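November, workshop notebook, Wudholm bench

Third batch of the linseed and beeswax finish today, and I must say I'm rather pleased with this one! Angelica brought the wax over from Galang (lovely stuff, smells of somebody's loft in summer) and we melted 52 g into the warm oil, stirring far longer than the recipe asks. Virgilio thinks we over-stir. He may be right, but it set softer than batch two and spread beautifully on the beech offcuts.

Rubbed down with 2,000 grit between coats, which Benjie calls fussy. Left 6 offcuts on the rack overnight, labelled on the back in pencil this time.

Pale strips with honey streaks running through them are the sort of colour I'd like to keep, so no darkening oils for now.

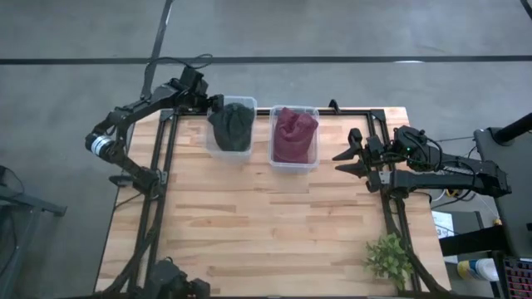 Still to do

Ask Solveig whether the Bratska tins seal properly, as the last one grew a skin. Water-ring test on the offcuts after lunch, with the chipped mug.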